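Farnelbridge Golf Club – Pre-Tournament Course and Spectator Safety Checklist, With Comments

Status key: OK = no action. FIX = to be done before gates open. WATCH = check again each morning of play.

This list covers the holes, the practice ground, the grandstand at 18, the medical tent and the parking fields. It does not cover the clubhouse kitchen, which has its own inspection. Comments are the inspector's own and were written on the walk.

1. PRACTICE GROUND

1.1 Side netting, range left – OK
Netting is tight at all posts. The patch put in last September is holding.

1.2 Side netting, range right – FIX
Bottom cord has come off its hooks between the last two posts. A low shot would go under it and onto the spectator path. Rehook and add ties.

1.3 Hitting bays, spacing – OK
Rope line is set back far enough from the bays. Keep it there. Last year it crept forward during the week as people leaned on it.

1.4 Ball collection cart, cab screen – FIX
The mesh on the driver's side is bent and leaves a gap at the top corner. The cart should not go out while players are hitting until this is replaced. The shop has the part.

2. SPECTATOR ROUTES

2.1 Crossing at 4 and 5 – OK
Both ropes drop and lift easily. Marshals can see the tee from the crossing point.

2.2 Crossing at 11 – FIX
Marshals can't see the tee from here. The gorse has grown up over the winter. Cut it back or give the tee marshal a paddle. I would do both.

2.3 Path behind 7 green – WATCH
Soft ground after rain. Wood chips are down but they are thin in the middle. Have another load ready at the top of the hill.

2.4 Footbridge at 13 – OK, with a limit
Load sign says 30 people. The sign is readable from one end only. Put a second one up on the green side and post a marshal at each end when the last groups come through.

2.5 Landing area, 15 fairway – FIX
The right-hand rope is too close for a hole where most players will hit driver. Move it back to the tree line. This will upset the people who like to stand there. Move it anyway.

2.6 Warning signs, all holes – OK
All in place. The one at the 9th tee has been turned to face the path.

3. GRANDSTAND AT 18

3.1 Frame and base plates – OK
Put up by Storero. Base plates sit flat on boards. Their sign-off sheet is in the tournament office.

3.2 Seating – FIX
Stand holds 300. Three seats in the back row rock when you sit down. Tape them off or bolt them down.

3.3 Stairs and handrails – OK
Rails are firm. Edge strips are on every step. The bottom step on the left stair is higher than the rest, so paint the lip yellow.

3.4 Exits – FIX
The left exit is partly blocked by the Fawzy drinks stand. The stand has to move toward the scoreboard. I spoke to their site manager and he agreed, but it had not moved when I left.

3.5 Wind plan – WATCH
There is a plan and it names who makes the call to clear the stand. It doesn't say how that person is reached if the radio is down. Add a phone number.

4. MEDICAL TENT AND FIRST AID

4.1 Location – OK
Behind the 10th tee, with hard track all the way to the road. An ambulance can turn without backing up.

4.2 Defibrillators – OK
Batteries and pads are in date at the tent, the halfway hut and the starter's box.

4.3 Wound care – FIX
Low on large dressings. Last year most visits were for blisters, and the rest were sunstroke, a few falls and two people hit by golf balls. Scalp cuts from a ball bleed a lot and need proper pressure dressings. Anything that needs stitches goes to the hospital and is not to be closed in the tent.

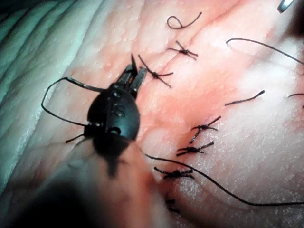
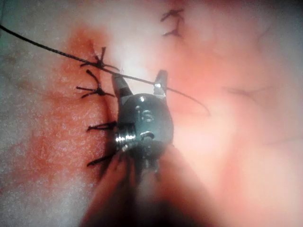
Sutures and a surgical instrument at close range
Checklist and comments by Geum-ok Myung, course safety inspector

4.4 Hospital route – OK
Route card is in the tent and in both buggies. The card still shows the old entrance to the south gate. The roads match otherwise. Reprint when there is time.

4.5 Water points – WATCH
Taps run at the 1st, 6th and 12th. Pressure at the 12th is weak in the afternoon. Keep bottled water in the marshals' hut there.

4.6 First aid buggies – OK
Both start and charge. The stretcher straps on the second buggy were twisted. I straightened them.

5. WEATHER AND LIGHTNING

5.1 Siren – OK
Tested at 7:15 a.m. Heard clearly on all holes but 14.

5.2 Siren at 14 – FIX
Could not be heard over the road. Place a marshal with an air horn at the tee.

5.3 Shelters – FIX
The hut at 8 was locked. The marshal on that side did not have a key. Shelters stay unlocked from first tee time to last putt, no exceptions.

5.4 Evacuation vans – OK
Drivers have been briefed and know their pick-up points. Players' vans and spectators' vans use different tracks.

6. RADIOS AND TV EQUIPMENT

6.1 Radios – FIX
The Zuvix sets work well, but several came off charge half full. Charge overnight and label each one with its hole number.

6.2 Cables – WATCH
Covered at all crossings. The cover near the putting green has lifted at one end and is a trip hazard. Pegged down for now.

6.3 Camera tower at 16 – OK
Ladder gate closes by itself. Hard hats are hanging at the bottom.

7. PARKING

7.1 Field A – OK
Holds 200 cars. Fire lane is marked and clear.

7.2 Field B – WATCH
Fine if dry. If it rains on Wednesday, don't open the lower half. Have the tractor parked at the gate and not up at the sheds.

7.3 Walkway to main gate – FIX
Two lights are out along the hedge. People will be walking back in the dark after the prize-giving.

8. ITEMS LEFT OPEN FROM LAST YEAR

8.1 Handrail at the steps below 17 tee – done.
8.2 Loose coping on the pond wall at 6 – still open. Rope it off – the mason is not free before play starts.
8.3 Marshals' briefing sheet in larger print – done.
8.4 Second gate on the practice green – not done. The club decided against it. I would still like to see it, as the single gate gets crowded when a well-known player finishes.

Items marked FIX go to the head greenkeeper, except 3.2 (Storero), 3.4 (Fawzy) and 4.3 (medical lead). Initial each item on the office copy when it is finished. I will walk items 1.4, 2.5, 3.4 and 5.3 again before the gates open.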